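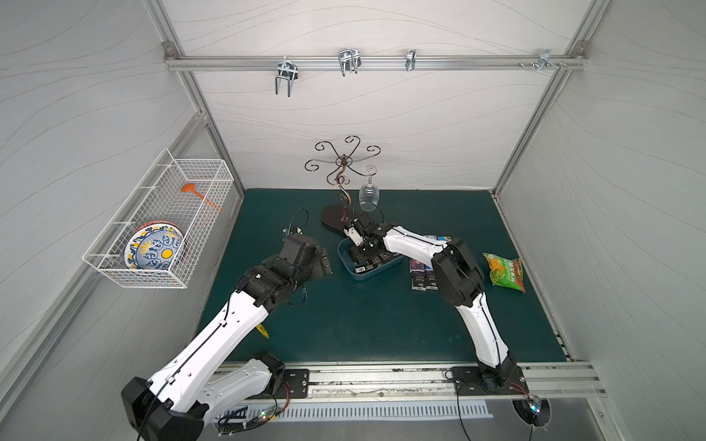

Fifty good ones before lunch

I had promised myself I would write this up while it was still fresh, and then of course I made tea, and watered the beans, and now it's evening. Anyway! We have spent a good part of July so far teaching two arms to tidy up, and I am as tired as if I had done all the tidying myself (which, in a way, I have).

If you're new to this blog, the work goes like this. I steer the arms by hand, they copy me, and everything the cameras and joints record gets saved as one example. Do it enough times and the learning system starts to get the idea. We call the project Graltham, after a village none of us has been to.

The task this week is packing small things into a blue tray. It sounds like nothing, I know. But a packet lying flat on a table is a slippery customer, and you have to come at it from the top and pinch, gently, with two stiff fingers that feel nothing at all. My first tries were dreadful. I kept those too, in a separate folder, which Gonzalo says I'll thank him for later.

The thing I've had to learn is to stop being so neat. I like to set the table the same way every time – it must be my upbringing – and that is no use to a machine that will meet a different mess every day. So now I shift the tray a little between takes, turn some packets barcode up, and leave the wine glass holder standing nearby so the arms get used to having something in the way.

The wrist views have been my favorite part. From above I always think I'm lined up nicely, and then I look at what the gripper sees and find I was off by a thumb's width.
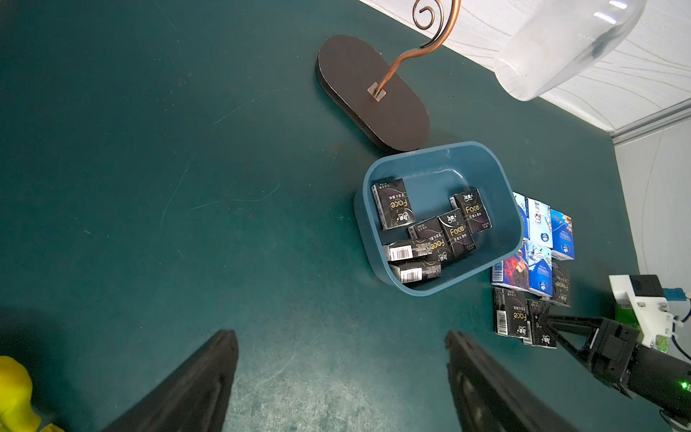
Effie Kinnear
Arm operator and keeper of this blog

I've been asked how I decide what counts as a good example. My own rule is that I should be able to watch it back without wincing. If I dither over a packet for ages, or nudge its neighbor across the table, it goes in the other folder. A small wobble I let stand, because people wobble too, and I'd like the arms to see how one recovers from it.

Next up is using both arms together, one holding the tray steady while the other fills it. I have tried it four times and my left hand is sulking. More when I've had some practice.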